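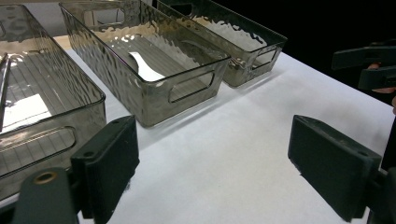
Automation Club: The Table-Sorting Project

The Automation Club at Brondlow College has spent the greater part of this term on a single undertaking, known to its members as the table-sorting project. The aim is to teach a small robot arm to put everyday items away in the correct container. Before the arm can be taught anything, students must carry out the task themselves, many times over, using hand-held grippers with two fingers. The recordings made in this way will later serve as the lessons from which the arm learns.

The club currently has 13 members, drawn from the lower and upper years, and meets in the Ashour Room under the supervision of Delwyn Tapsell, Head of Design and Technology. Linnea Solheim, a student in her final year, is project lead and keeps the record of sessions.

The working area is a white table on which three open storage bins are set out in a slanting row. The bins are of a smoky grey plastic that can be seen through, with a rippled surface to the walls and a handle opening in the end. Members selected them after a good deal of discussion. Clear and tinted plastics catch the light in ways that are difficult for a computer to interpret, and some students argued for plain cardboard boxes in the first term. The view that prevailed was that a kitchen or an office is more likely to contain the former, and that the difficulty should be met at the outset.

Two students may work at the table at once, each with a gripper. This has required some practice. In the early sessions there was a tendency for both to reach for the same item, and a simple rule was adopted whereby the student on the left begins and the other waits until the first gripper has been withdrawn. Ms Solheim reports that the rule is now followed without reminders, although it has made each session somewhat longer.

A session consists of 20 attempts. An attempt is kept if the item has been released inside the intended bin and the gripper has come away cleanly. Attempts in which an item is dropped are marked separately and are not thrown away, as the club intends to look at them again in the spring. The longest run of kept attempts without a break stands at 42, recorded across three consecutive sessions by members of the lower years.

Paper has proved the most troublesome material. It bends when lifted and seldom lies in the same way twice, and a thin sheet resting on the table is hard to pick up with flat finger pads. Cutlery presents the opposite problem – it keeps its shape, but the handles are smooth and will turn in the grip if held too near one end. Members have found that a slower approach is of more use than a firmer squeeze, and this advice has been added to the notes given to new students.

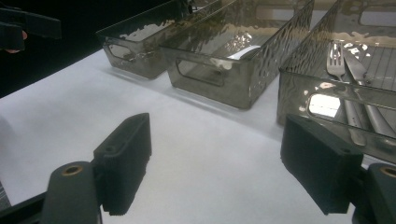
Preparations for the Fevik Challenge

The club has entered the Fevik Challenge, an inter-school event for automation projects, which will be held in April. Each school may send a team of 4 students, and the team must demonstrate its project before a panel and answer questions on how it was made. Marks are given for the written log as well as for the demonstration. Members are therefore asked to complete their entries on the day of the session and to sign them.

The arm to be used at the event is the Vodora, which the College purchased last year and which has until now been used chiefly in lessons. It will be moved to the Ashour Room at the start of next term. Mr Tapsell has asked that no changes be made to its settings before then, and that any student wishing to try it should speak to him first.

The team has not yet been chosen. Selection will be made by Mr Tapsell on the basis of attendance and the quality of log entries, and students in every year are eligible. Those who are not selected will continue to take part in the recording sessions, which are to go on throughout the spring term.

Students who wish to join the club may do so at any point in the year. No previous experience of programming is needed – several present members had none when they began. A consent form is available from the College office and should be returned to Mr Tapsell with a parent's signature.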